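July, 7 am. Norkerholm job, window seals

Prelico foam strip on the north sashes, Tapley brush seal on the south. Gauge read 179 before, 90 after on the Prelico side. Tapley still to do. Dont trust the corner joins yet, grey colour one is stiffer and wants to lift.

Bay window next. Strip comes in 5 m rolls, need almost 300 mm extra per sash for the returns, so order another box from Fumau. Mitre the corners this time, butt joints gapped. Yellow utility knife with the black ribbed slider is fine for the foam, use snips on teh brush backing. Re-test after lunch.
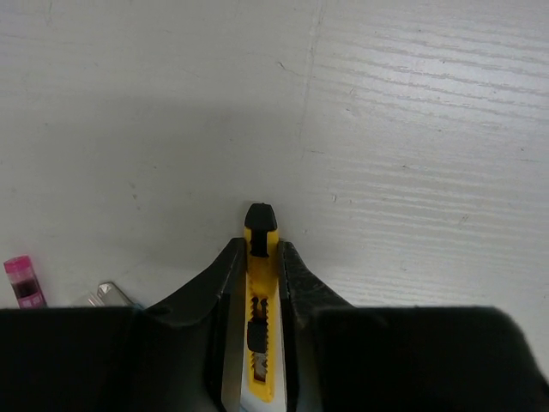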